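Telach kitchen cell: configuration and upkeep notes

Status: maintained
Contact: Gonçalo Sampaio, Pradura simulation group

Scope

These notes cover the simulated kitchen cell known as Telach: one arm, one gripper and a fixed set of cabinets and appliances. They explain how the cell is set up before recording, how it is checked between batches and how common faults are put right. Training of control policies is described in the Imier documentation and is not repeated here.

Contents of the release

The current release holds 541 episodes, of which 362 are marked as accepted. The remainder are kept with a fault code so that users may study them or leave them out. Each episode consists of rendered views, joint positions, gripper state and a short written instruction. Object models are stored separately and are shared with the Ramalho cell.

Setting up the cell

Load the cabinet layout first and the arm second. If the order is reversed, the base of the arm is placed at the default origin and its reach into the shelved compartment will be wrong. Once both are loaded, run the reach check, which moves the gripper through 13 stored poses and reports any contact with a shelf, door or side wall. A cell that reports contact must not be used for recording until the base position has been corrected.

Objects are then placed from the layout file. Their starting positions vary within the limits given there, and the limits should not be widened without a fresh reach check.

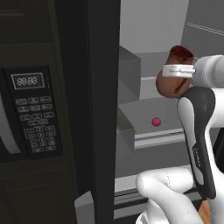
Gripper settings should be confirmed after any change to the object set. Jug-shaped objects are gripped at the neck, and the closing force is set lower for them than for boxes. If an object slips or turns during a lift, the friction value of the object should be examined before the force is raised.

Routine checks

The following are carried out at the start of each batch:

Joint zero positions agree with the stored values.
Gripper fingers open and close evenly.
No object overlaps a shelf at the first step.
Views are rendered at the expected rate.

Known faults

Contact between the forearm and the compartment wall was reported in 5 episodes recorded in May. The cause was an outdated wall model, which has been replaced. The episodes carry the code W2.

Appliance displays are surface textures only. They do not change during an episode and should not be read as a clock or timer.

Reporting

Faults should be sent to the contact named above, with the episode number, the layout file and the log from the reach check.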